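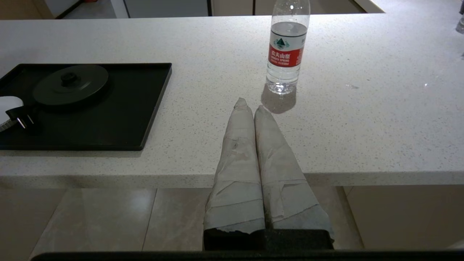

kelpie_bench: Does the Skastent kit still want 80 quid for the spare fingers?

torque_badger: No, they're in the box now, and the arm itself is a joy! Two evenings in and I'm hooked.
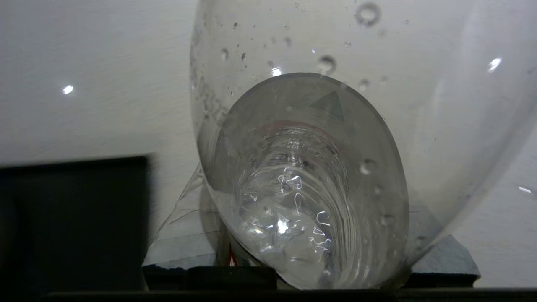

Clear dome, droplets on the plastic

kelpie_bench: I'd still take the Schmieder. Better manual, and see-through stuff always gave me grief.

torque_badger: Disagree, the Skastent manual is fine (skip chapter 2). I've got it doing kitchen jobs

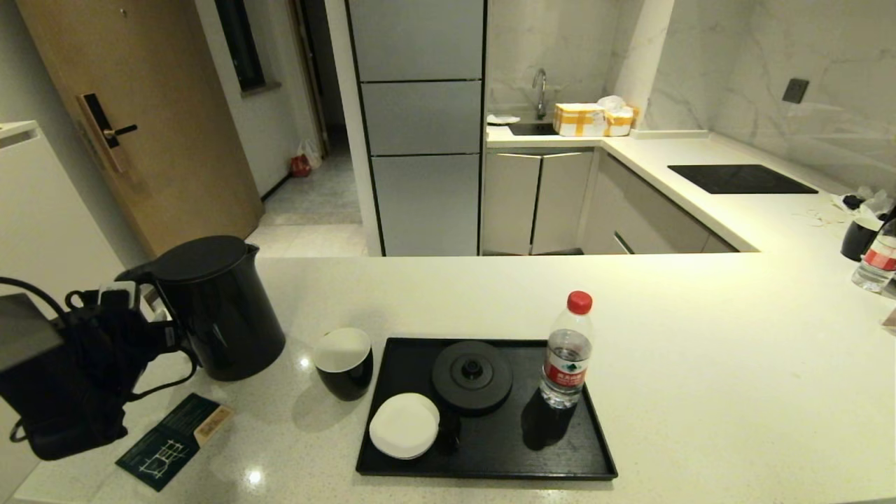

and the software lets you save up to 500 moves, so there's loads of room to play.
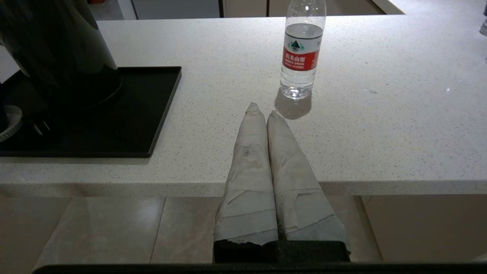 Reply 5

mossy_gears: Sold. Ordering in December.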